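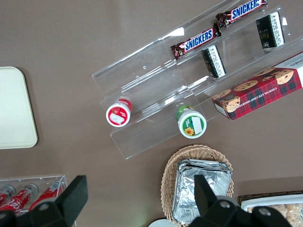

Product Notice: Prolwood Two-Finger Gripper, Retail Handling Configuration

Issued Wednesday, January 26, 2022
Applies to: Prolwood grippers supplied with the Jeltard wrist mount
Status: Open. Interim limits on use are in force.

Summary

Tellamham has received reports of fingers failing to hold position after a grip command has been confirmed. The controller continues to report a closed grip while one finger drifts outward. Items may be released during a lift or while the arm is traveling. No injuries have been reported. Owners are asked to read the interim limits below before returning the unit to service.

Description of the Fault

The fault lies in the finger bracket, where the mounting bolts pass into the carriage. On affected units the bolts lose tension in normal use. The finger then turns slightly under load, and the position sensor, which reads the carriage only, does not register the movement.

The fault has been confirmed on 23 of the 47 units examined at the Haque service center. Two of those units had completed fewer than 25 hours of operation, and age is therefore not a reliable guide to condition.

Items Most Often Affected

Handling trials were carried out on a mixed snack counter, with goods on a clear tiered stand and in baskets and holders on the tabletop. Results differed by type of item.

Cans lying on their sides. Red Coca-Cola cans in a clear acrylic holder gave the highest rate of early release. A small turn of the finger is enough to let a smooth can roll.

Small cylindrical containers. These behaved in the same manner as cans when gripped across the body.

Wrapped bars. Snickers bars were usually retained, but in several trials the bar swung to one side and struck the shelf above or beside it.

Boxed cookies. Long boxes place an uneven load on the fingers when gripped away from the center. Drift was visible to the operator in most of these trials.

Foil trays. Stacked trays were crushed when operators raised the grip force to make up for the drift. Raising the force does not correct the fault and should not be attempted.

Interim Limits on Use

1. Do not operate the gripper above or beside any person.
2. Do not lift glass, open containers or hot food.
3. Reduce travel speed to the lowest setting in the Jeltard control menu.
4. Stop the unit and disconnect power before touching the fingers or brackets.
5. Check both brackets at the start of each shift. If either finger can be moved by hand, remove the unit from service and attach the lockout tag.

Owners should not tighten the bolts themselves. Overtightening damages the carriage thread, and a carriage damaged in this way must be replaced.

Corrective Action

A revised bracket with locking hardware has been approved by Araceli Olmedo, Product Safety, and is being supplied through Haque. The exchange is free of charge for all units, including those that show no sign of the fault. Units must be recalibrated after the exchange. A software update that compares finger load with carriage position is under review by Waqas Malik and will be announced separately.

Reporting

Reports should be addressed to Shahnaz Seneviratne, Customer Service, Tellamham. Please include the serial number, hours of operation, the item being handled and the grip force setting. Retain the original brackets and bolts until the report has been acknowledged.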